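Speaker notes – "Is the economy slowing or just catching its breath?"
Plistmont Business Breakfast, 17 June 2026

Slides are on the stick and on Saranya's laptop. Clicker sticks, so press twice.

Opening (slide 1)

Morning everyone, thanks for coming out so early, and thanks to Saranya Rajan for asking me back after last year, when I told you all interest rates would be lower by Christmas. They weren't! I've had a few emails.

So let me say straight off that I'm going to talk about how to read a growth figure, and I'll leave the predicting to Silvan Egger, who's on after the coffee and is much braver than me.

(Wait for Silvan to wave or groan.)

What a quarterly figure is made of (slides 2 and 3)

When the quarterly number comes out, you get one line in the paper. The economy grew by a bit, or it shrank by a bit. What I'd like you to picture is the person at the statistics office who had to put that out a few weeks after the quarter ended, when half the firms in the country hadn't finished their own books. Hands up who had their March accounts done by the middle of April? (Pause. There'll be two, and one of them will be Indira.)

Right. So that first figure is built out of surveys, tax returns that happen to be in, and a fair amount of filling in the gaps from what usually happens. Then it gets revised. Then it gets revised again, a year or two later, by which time the newspapers have moved on and so have the rest of us. I've seen quarters go from a small fall to a small rise that way, and businesses had already put off hiring on the strength of the small fall.

Slide 3 is the one with the two lines. Blue is first estimate, orange is the latest version. Don't read it out, just let them look. Someone will ask why the gap is bigger around turning points. Answer: the filling in assumes that things carry on as they were, and at a turning point they don't.

The season problem (slide 4)

Now, some quarters matter more than others. If you run a garden centre you know this already. If you run a toy shop you know it even better. The official numbers are adjusted for the time of year, so that December doesn't look like a boom every single time and January doesn't look like the end of the world. Fine. But the adjustment is worked out from past years, and people's habits shift. Shoppers have been buying their Christmas things earlier and earlier, so some of what used to land in the last three months now lands in the autumn, and the adjustment takes a while to notice.

Tell the Dorkley story. Short version: when I was doing the figures for the retail park at Dorkley we had a dreadful-looking December and everyone was miserable about it, and Vignesh Iyer went back and added up October to December in one lump. It was up on the year. People had simply shopped sooner. We'd all had a gloomy meeting for nothing, with very poor biscuits.

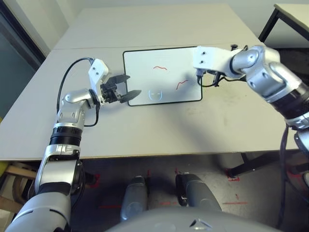
What I look at in between (slides 5 and 6)

People ask me what I look at while I'm waiting for the big number, so I've put my list on the slide. Job adverts are on there. Overtime too, which I like a lot – firms cut overtime before they cut people, and they bring it back before they hire. And how long customers take to pay. That last one you can all check when you get back to your desks. If your usual 30 days has been creeping up and nobody's fallen out with you, somebody down the line is short of cash.

I also look at what firms are spending on kit. A company that thinks next year will be rotten doesn't sign for new equipment, it makes do with the old stuff. It's a jumpy series, mind, one big order can throw it right out, so I take a few months together and squint.

Subbarao Mudaliar sent me the survey from Diten last week. They've got 900 firms answering now and they ask them just three things: are you busier than last quarter, do you expect to be busier next quarter, and are you finding it hard to get staff. I love a short survey. The headline is that more firms say they're less busy than say they're busier, but on the second question it's the other way about, they expect to pick up. So a tired present and a hopeful future. (Slide 6. Point at the right-hand bars.)

Be careful here. Firms are nearly always hopeful about next quarter. Compare the answer with what the same firms usually say, and it's middling. Say "middling" and leave it there, don't get drawn into a forecast.

Prices (slide 7)

If time's short, skip this slide altogether.

Quick word on prices and growth, as they get muddled. If your takings are up and your prices are up by the same amount, you've sold the same amount of stuff. The growth figure strips the price rises out. It has to guess a bit to do that, especially for services. What is the price of an hour with a solicitor who's got quicker at the job? I don't know either. I had a go at this with my bakery example last time: if a loaf was 100 and is now 103, and the till's up by three per cent, the baker hasn't sold a single extra loaf. The bakery example went down well, so do it again, but slower.

What to do with it (slide 8)

I'd ask you to do one small thing. Next time the figure comes out, which will be in July, write down what you'd have guessed from your own order book before you read it. Then keep the bit of paper. Indira Kamath has been doing this at Pinto for years and her record against the first estimate is not at all bad. Against the revised figure it's better still! (Check she's happy to be mentioned. She said yes on the phone but check.)

Questions

Likely ones:

Is it a recession? Say one weak quarter isn't enough to go on, and explain that the two-quarters rule is a habit of newspapers as much as anything.

Should I fix my loan now? Can't give advice on that from the stage. Send them to their own adviser, nicely.

Why did you get rates wrong? Own up. I thought wages would cool faster than they did, and I was putting too much weight on the job adverts.

House prices: pass to Silvan.

Finish on time, as the room's needed. Leave the handouts by the door and get the stick back from Saranya.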